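Hand Tools: Buying Few, Losing Fewer

Most kitchens have a drawer with a hammer in it, a dried-out glue stick and 7 hex keys from furniture that left the house years ago. This page is for the owners of that drawer.

Start by throwing out the wrench that slips. You know which one. It has rounded off every bolt on the grill and you keep putting it back, like a bad tenant with a nice smile. A slipping wrench costs you the nut, then the skin on your knuckles, then a Saturday at the hardware store in Wellorport.

Replace it with one decent adjustable and a handful of combination wrenches in the sizes you use. Skip the 100-piece set. You will use 4 of them and trip over the case. 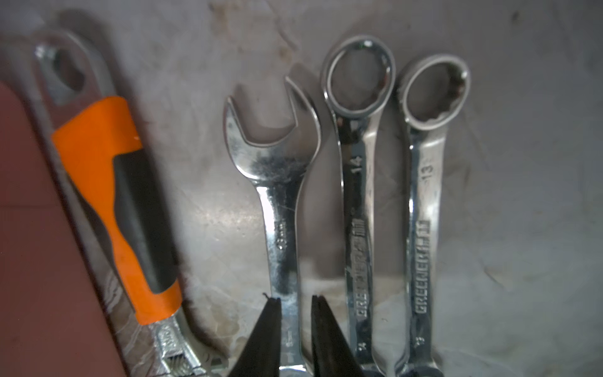 One adjustable, a few combinations. Plenty for most houses.

Snug the jaw down before you pull, and pull so the load lands on the fixed jaw. If the nut won't move, give it penetrating oil and go have lunch. Swearing is optional and works about as well as it ever has.

Wipe tools before you put them away. A rag with a little light oil on it lives in a jar with a lid on my shelf, and spread any really oily rag out flat to dry outdoors before you bin it. Heaped up, some oils can heat themselves enough to catch fire.

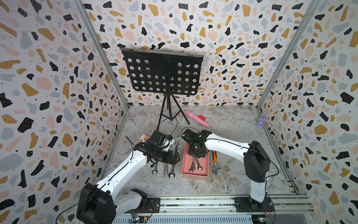
Rust that has already started comes off with a soak in white vinegar overnight. Rinse, dry well, oil. Leave it in there all weekend and you'll have a very clean, very pitted wrench, as I do. Keep chrome that's still good out of the jar.

For storage, use a shallow tray. Deep boxes turn into sediment, with the tool you need down in the Jurassic layer.
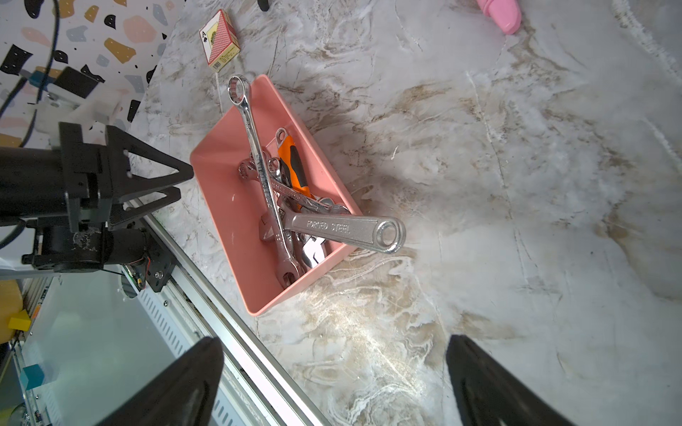 Hughes writes that trays are for optimists and he has hung everything on nails since he moved to Wukville. "If the nail is bare, I know I've lost something. A tray never tells you."

Fair enough. I'd add that nails need a wall, and my wall has a water heater in front of it.

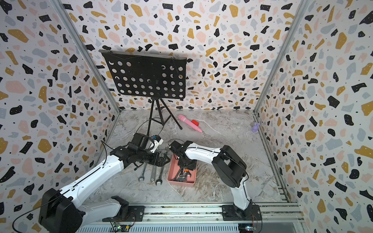 By Eifion Gough | Workshop & Garage

Last thing, lending. Put a stripe of nail polish on every handle before it leaves the house. Udell next door has had my half-inch since December, and his defense is that all wrenches look alike. The new one is bright purple.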